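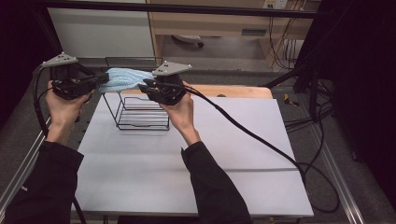
Both grippers on the blue cloth, over the rack.

Posted in September by Pramdale

Has anyone tried the Tresto hand-held gripper kit? I'd love a pair for towel practice, but I'm nervous about the price.

Chmielewska
We've had ours almost 6 months and I'm very fond of them! Do allow plenty of desk for the cables. 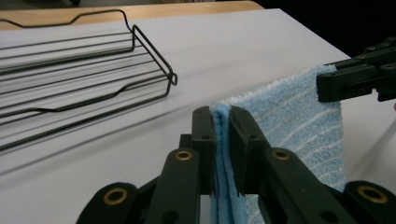

Prirkuvley
My worry was the jaws, as I mostly work with thick fabrics — and I've done 90 minutes at a stretch without regretting it. Terry towelling folded double, like the pale blue one by my wire rack, is a fair test, so ask Tresto for a trial with your own towels. Mine lent me a pair for 5 days.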